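Blog > Pets > Cats

Moving the cat onto wet food, part whatever

4 min read
12 comments · 31 shares

Quick one tonight as I've got to be up at stupid o'clock. Several of you asked how Pyo is getting on with the food change, so. Mixed! Better than February. Not brilliant.

For anyone new, Pyo is nine, ginger, and was raised by my aunt on dry biscuits and bits of ham. Vet (Ms Thammasiri, who we love) weighed him after Christmas and said the number out loud and then said it again slower. Also he barely drinks. So: more wet food, less dry, no ham. He has opinions on the ham.

We started with Collen because it was on offer. The rabbit one. He licked the jelly off and left the lumps in a neat heap on the mat, then shouted at me. Tried it again warmed up with a spoon of hot water, same result but the kitchen smelled worse. Tried the fish one and he ate the whole lot, sat for a minute, and was sick in my left slipper. So that's Collen.

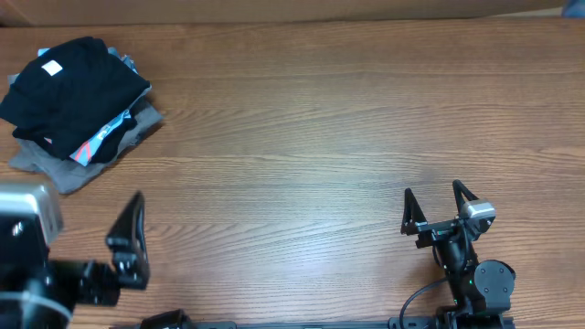 Next up was Sarkamwood, which Maribel swears by. She has three cats and they all eat it, even the fussy tabby. It's a pate, quite firm, and you get a big slab of it in the tin. I mashed it with a fork and he went for it straight away. Hurrah, I thought. I ordered a case. Of course the second the case arrived he decided it was poison.

BUT. Left the bowl down, went off to have a shower, came back and it was clean. So he'll eat it if I'm not looking. I can work with that. I now put it down and leave the room like a waiter. If I come back too soon he stops and stares at the wall till I go away again.

Things I've picked up, in no order, since people keep emailing:

Take it out of the fridge well before. Cold food gets the paw-shake treatment.

Flat saucer beats deep bowl. Ilham told me this months ago and I ignored her, sorry Ilham. Whiskers, apparently. He used to fish the food out and eat it off the lino and now he doesn't, or not as much.

Don't swap everything in one go. I did a spoonful of wet on top of the biscuits, then a bit more, then a bit more. Went too fast the first time and we had a bad couple of days with the litter tray. I will spare you. Slow down if that happens, and ring your vet if it carries on.

And don't let them go without. I thought he'd give in if he got hungry enough - Ms Thammasiri was very firm that you can't do that with cats, particularly tubby ones, it can make them properly ill. So if he turns his nose up at dinner he gets his biscuits, measured out. He has won that one.

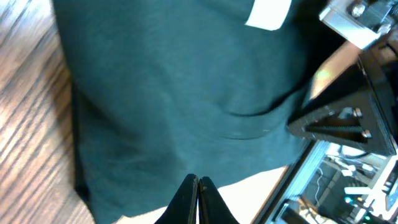
Water. Moved his bowl away from his food and he's drinking more, I think? Hard to tell. I also bought a fountain and he's terrified of it. It is now in the cupboard with the harness and the puzzle feeder and the heated pad. If anyone local wants a fountain, it has been used for one evening.

Hideaki next door is feeding him when I'm at my sister's later in the month and I've written a whole page of instrucions, which is mortifying to hand to a grown man. He read it standing on the step and said "so, tin, then leave". Yes. Tin, then leave.

Had an email from a reader, Hiyori, asking about cost. It's more, no getting round it. Tins cost more than a sack of biscuits and there's the bit he wastes. I've been getting the bigger tins and covering the leftover half with one of those silicone lids, then using it up the next day. He will not eat it on day three. He knows.

Weight wise he's gone down a touch. I do it by standing on the bathroom scales holding him then standing on them without him, and he wriggles so who knows, but he can get up on the windowsill in one go again and he couldn't at new year. Proper weigh in at the vets in a few weeks and I'll report back.
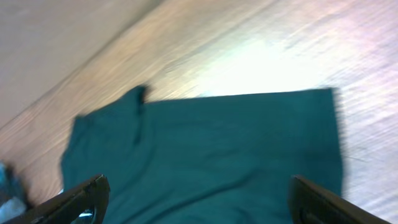
Next on the list

Might try the Sarkamwood chicken one as he's only had the turkey. Maribel says hers like the turkey best so he'll probaby want the opposite. Also need to find him a treat that isn't ham. Someone in the comments said plain cooked chicken, tiny bits, and I might do that at bedtime when he gets yelly.

Right, bed. He's sat on my feet as I type this and it's very nearly breakfast in his opinion. Tell me what yours are eating, and if you've got a trick for getting fountain-phobic cats near a fountain I'm all ears.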